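Chapter 4
Where Does the Money Go? Keeping Track of Small Spending

I used to be dreadful with small change. Big bills I could manage: the rent went out, the heating got paid, and I felt terribly grown up about the whole thing. But ask me what I'd spent on odds and ends in any given week and I'd have gone pink and changed the subject!

In Chapter 3 we looked at fixed costs, the ones that stay put from month to month. Now we come to the slippery ones. Economists call these variable costs (I'll use "day-to-day spending" most of the time, as it's friendlier), and they cover everything from bus fares to birthday cards to the sandwich you bought when there was perfectly good bread at home.

Let me start with a story. When I moved to Drelen I had 40 pounds a week to live on once the rent was paid, and I was quite sure that would do. By the second week I was borrowing from my own savings, and I couldn't for the life of me say why. So I bought a cheap notebook and wrote down every single thing I paid for, down to the last packet of mints. It was dull for two days and then, oddly, rather gripping.

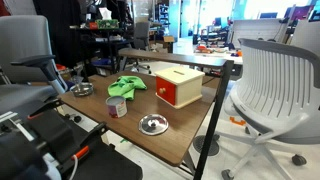
What I found was a coffee habit. I was stopping at Cowie, the little café by the station, nearly every morning, and it came to 24 pounds a month. I'd have guessed half that. The coffee was lovely, mind you, and I didn't give it up altogether, but I did start choosing which mornings were worth it.

You'll meet two ways of keeping track in this chapter. The first is the spending diary, just like my notebook, where you write things down as they happen. The second is the envelope method, where you split your money into pots at the start of the week and stop when a pot is empty. People have used tins, jars and old teapots for this for a very long time, and a phone app does much the same job. I lean towards the diary myself (I always raid the pots), but plenty of sensible people would tell you the opposite.

We'll also follow the Grillent household through a whole month. They bring home 2000 pounds, they have a cat with expensive teeth, and they can't agree about takeaways.

Before you read on, find a scrap of paper and write down everything you spent yesterday. Don't check your bank app yet! Keep the list tucked in the book, because we'll come back to it in Section 4.2.

4.1 Needs, wants and the muddle in between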